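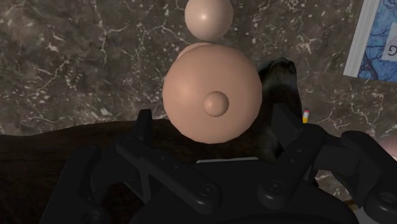 Slide 1. Why your peaches go brown before you get home

Hi everybody, thanks for coming out! (Wait for the back row to sit down. Check the mic.)

So I've been canning for a long time, and every summer I get the same phone call. Somebody bought a box of peaches, left it on the porch overnight, and now half of it is mush. Tonight I want to talk about what goes on between the tree and the jar, and I promise to finish before the pie is cut.

Start with the pick. At Girnudstead we take them off when the green has gone out of the skin, and I go by that and not by the blush. Red cheeks fool everyone, me included, my whole first year. Then smell the stem end! If it smells like nothing, it'll taste like nothing.

Ask: who keeps peaches in the fridge? (Hands.) Okay, fine, but let them ripen on the counter first, one layer deep, stem side down. Cold before they're ripe makes them mealy, and there's no fixing mealy. Put those in jam.

Pass around the Juhász notebook here. It's the recipe book I bought at an estate sale, with 82 recipes in it, and eleven of them are the same peach butter with the sugar changed. I love that.

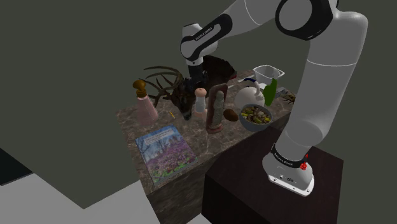 Kulden Home Preserving Club, Talks and Tastings
Speaker notes, 12 Jun 2020

Slide 2. Getting the skins off

Boiling water, thirty seconds to a minute, then straight into ice. Cut the little X in the bottom first. I used to skip the X and I used to swear a lot. Freestones are what you want for halves (clingstones are fine for butter, but you'll be hacking at them all night).

Keep the peeled ones in water with lemon juice while you work. Ehsan Magsi uses crushed vitamin C tablets and his jars do look prettier than mine, so ask him at the break.

Slide 3. Packing

Cavity side down, overlapping, half an inch of headspace. Light syrup is plenty. Run a chopstick down the inside to let the bubbles out, wipe the rim, lid on, finger tight.

If time is short, skip the story about the Filtmont fair. If not, tell it, they like the part with the goat.

Shu-fen Hsueh has the sign-up sheet for the group order. We need 200 pounds to get the box price, so please put your name down tonight, and bring your own crates!

Questions, then pie.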